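Ticket 873 – Order confirmation emails not reaching customers
Opened by: Nhung Thái
Product: Kinell store plugin
Status: Resolved
Opened: August 4, 2024

Customers of our Zosari toy shop are not getting confirmation emails after checkout. Orders show as paid in the dashboard and the stock count drops as it should. Password reset emails still arrive.
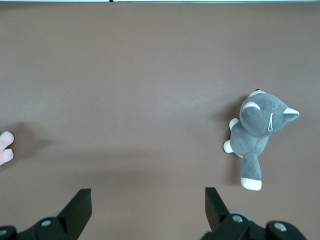 Steps tried so far:
Cleared the plugin cache. No change.
Placed 2 test orders, one as guest, one logged in. No email for either.
Checked spam folders – nothing there.

Reply from Kinell support
Please open Mail Log and send us the last error line. Also tell us if you changed the sender address recently.

Reply from Nhung Thái
The log says "queue limit reached, 3,000 pending." We moved the sender address to a new domain in March, but mail worked fine after that.

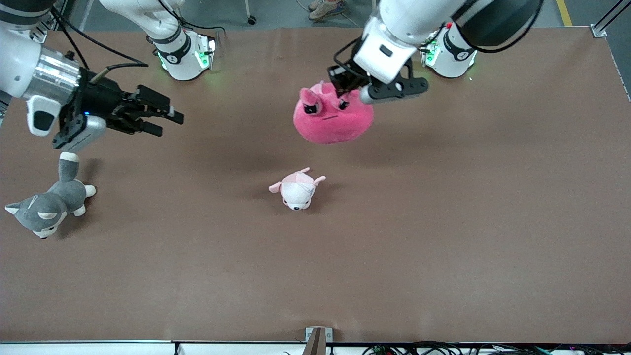 Reply from Kinell support
The queue is full of old newsletter jobs that never cleared. Go to Tools, Queue, filter by "newsletter" and delete those only. Then set retry attempts to 8 and restart the mail worker.

Reply from Nhung Thái
Done. Both test emails came in after the restart. Older orders are still going out slowly – will leave it running overnight.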